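Uvport Potluck Supper: your questions

Do I need to sign up?
No, just come! If you're bringing a main dish, it helps if you add it to the sheet in the Magbanua Hall lobby so we don't end up with a whole table of pasta salad (June of last year, and it was still a great night).

What time does it start?
Doors open at 5:30 and we eat at 6. Desserts go out at 7, and they go fast.

How much food should I bring?
Enough for your own household plus a few extra helpings. We usually get some 100 people, so please don't try to feed everyone. A small dish of something you love to cook is perfect.

Can I bring something store-bought?
Yes, of course. Bread, fruit, and pickles are always welcome, and the olive rolls from Hovero get their own line.

What about allergies?
Blank cards and pens are by the door. Write down everything that's in your dish, including the oil and any nuts. Dishes made without meat go on the long table under the windows.

Is there an oven?
There's one, and it's small. Bring hot food hot if you possibly can, wrapped in towels or in a cooler (coolers hold heat really well!).

I left my dish behind. Where is it?
Probably on the shelf in the hall kitchen. We keep dishes for 14 days and then they go to the thrift store in Tandport. Masking tape with your phone number on the bottom works wonders.

Are kids welcome?
Very much so. They eat free, they eat first, and there's chalk for the courtyard.

Does it cost anything?
There's a jar for the hall rental. Put in what you like. 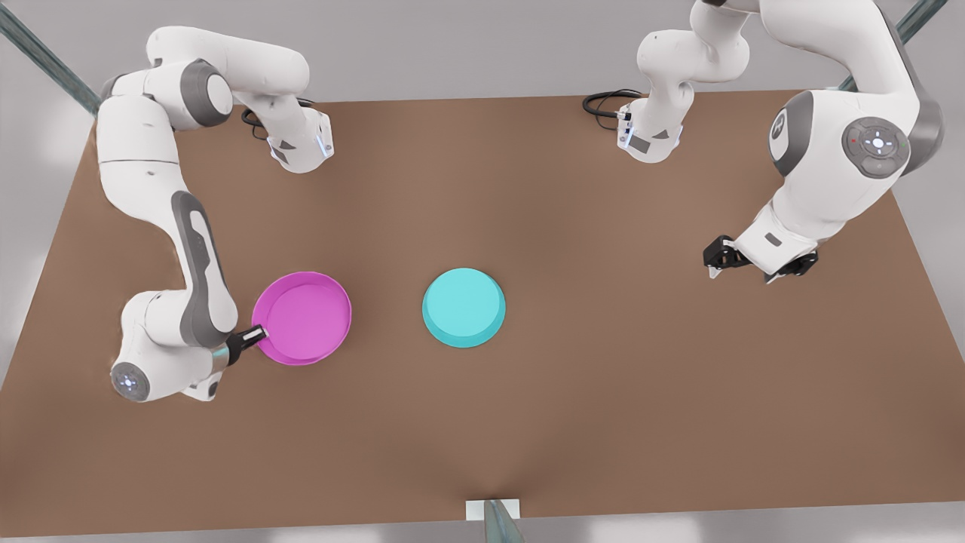
Posted by Uvport Potluck Supper | 8 Jun 2019

Still wondering about something? Leave a note in the box next to the sign-up sheet and we'll add the answer to this page.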